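Section 4: Connecting and setting up the Tarnley mixer

Read this section before you plug anything in. It covers a basic setup with two turntables or players, one microphone, and a pair of powered speakers. Booth monitors and recording are covered in Section 5.

CAUTION: Turn off every piece of equipment before connecting or disconnecting cables. Turn the speakers on last and off first.

4.1 Placing the mixer

1. Set the mixer on a flat, level surface. Leave space behind the rear panel for the plugs and for air to reach the vents.
2. Keep power supplies and dimmer packs away from the phono inputs. They can cause hum.
3. If you use turntables, do not put them on the same surface as a subwoofer.

Note: The rubber feet can be unscrewed for flight case mounting. Keep the screws. Longer ones will touch the circuit board.

4.2 Connecting turntables and players

1. Plug the left turntable into CH 1 PHONO and the right turntable into CH 2 PHONO. Red is right, white is left.
2. Attach each ground wire to the GND post and tighten by hand.
3. Set the PHONO/LINE switch above each pair of jacks. Use PHONO for turntables with no built-in preamp and LINE for everything else.

CAUTION: Never connect a line-level player with the switch set to PHONO. The signal will be loud and badly distorted, and it can damage your speakers.

Some turntables have their own output switch. If yours is set to LINE, the mixer has to be set to LINE as well. Two preamps in a row is the most common cause of the distortion calls we get.

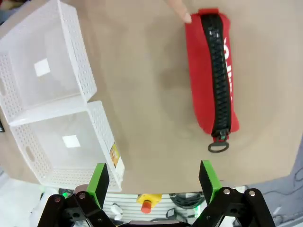 4.3 Connecting the speakers

1. Turn MASTER all the way down.
2. Run balanced XLR cables from MASTER OUT to the speaker inputs. For cable runs inside a small room, the RCA outputs will also work.
3. Turn on the mixer and wait for the POWER light to stop blinking.
4. Turn on the speakers.

Nosus powered speakers have an input trim on the back. Start with it at the center mark. On Antoniuk speakers the trim is marked MIC at one end and LINE at the other – use LINE.

4.4 Setting levels

1. Play a loud part of a track on channel 1 with the channel fader fully up and the EQ knobs centered.
2. Raise TRIM until the channel meter reaches the top green light. An occasional yellow light is fine. Red is not.
3. Repeat for channel 2.
4. Raise MASTER slowly until the room is loud enough.

If you run out of MASTER travel, raise the trim on the speakers and leave the channel TRIM where it is.

4.5 Microphone

1. Plug the microphone into MIC and turn MIC LEVEL up while speaking normally.
2. If you hear feedback, turn the level down and move the microphone behind the speakers.
3. TALKOVER lowers the music when you speak. Leave it off for singing.

Note: The MIC input does not supply phantom power. Condenser microphones need a separate supply.

4.6 Crossfader curve

The CURVE knob on the front panel goes from smooth (left) to sharp (right). Use smooth for long blends and sharp for scratching. Units with a serial number below 2000 have a two-position switch here instead of a knob, but the settings mean the same thing.

Section revised 2/25/18 by Vesela Zupan. Wiring checked by Kai Rathjen, Restley service desk. The parts list for cables and faders is on page 29.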